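Darwish Apartments - Resident Support
Ticket 3577
Subject: Microwave in shared kitchen stops partway through heating
Location: Second floor kitchen
Opened by: Lempi Vuorinen
Assigned to: Nicanor Salinas
Priority: Normal
Status: Closed

Original request

The microwave in the second floor kitchen keeps stopping before the time is up. I put in soup for 4 minutes and it quit with more than half the time left. The light went off, the fan went off, and the display was blank for a moment. Then it came back on as if it had just been plugged in. It did the same thing to my neighbor yesterday with a plate of rice.

It does not do it every time. Short runs, like warming up a cup of coffee, seem to be fine. I have not noticed any smell or sparks. The door closes normally.

Lempi Vuorinen

Reply from Nicanor Salinas

Thanks for the report. A few questions before I come up:

Is anything else running on that counter when it stops?
Is it plugged straight into the wall or into the power strip?
Does the kitchen light flicker when it happens?

Please leave it off until I have looked at it. If you need to heat something, the first floor kitchen is open to everyone.

Reply from Lempi Vuorinen

It is on the power strip, the Zudis one with the switch on the side. The kettle is on the same strip. I think the kettle was on when my soup stopped but I can't say for sure about the rice. The kitchen light stays on the whole time.

Also, people have been keeping a cloth on top of the microwave. I don't know if that matters.

Work log - first visit

Turned the strip off at its switch and unplugged the microwave. The plug was clean, no marks on the pins. The strip was another story: the socket the microwave had been using was loose and had a brown spot on one side. Took the strip out of the kitchen and put it in the bin for electrical waste.

Wiped down the counter and the door seal. The seal is in good shape and the latch clicks the way it should. Turntable sits flat. Pulled the microwave forward and plugged it directly into the wall outlet. The display lit up and went to 0.
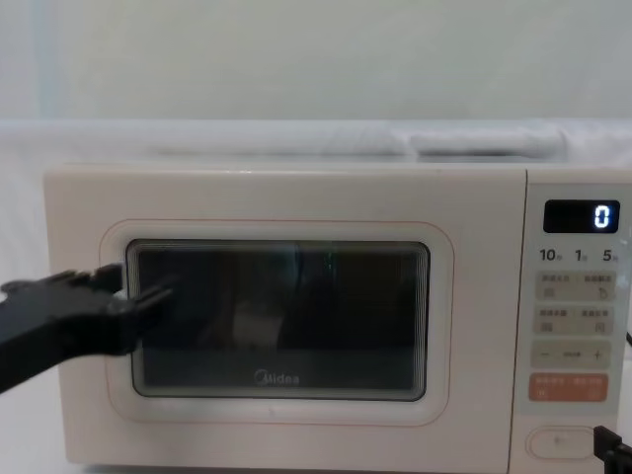 Work log - heating tests

Used a glass bowl with 200 ml of tap water each time and changed the water between runs.

Test A. Full power, 2 minutes, kettle off. Ran to the end, water hot.

Test B. Full power, 4 minutes, kettle off. Ran to the end, water boiling.

Test C. Full power, 4 minutes, kettle running on the other wall outlet. Ran to the end. No flicker and no reset.

Felt the plug after test C and it was barely warm. I could not get the fault to come back without the strip, so I am treating the strip as the cause.

On the cloth: please keep the top clear while the microwave is in use. The same goes for recipe cards, bread bags and anything else that ends up there. If someone wants a cover for dust, put it on only when the microwave is off and cool.

Reply from Lempi Vuorinen

Used it twice tonight, once for a long run with leftovers, and it finished both times. Where should the kettle go now? There is no room for it next to the sink.

Reply from Nicanor Salinas

Put the kettle on the short counter by the window and use the outlet there. I moved the Wastari canisters up to the shelf to make space. Please don't bring in another strip for the microwave - it needs its own wall outlet. The toaster can share with the kettle as long as they are not both on.

Resolution

Cause: worn socket on power strip.
Fix: strip removed, microwave plugged into wall outlet, kettle moved.
Parts ordered: none.
Follow-up: check the strip in the first floor kitchen, same make and age. Opened as a separate ticket.

Closed 2024-09-14 by Nicanor Salinas. If the microwave resets again, reply to this ticket and it will reopen.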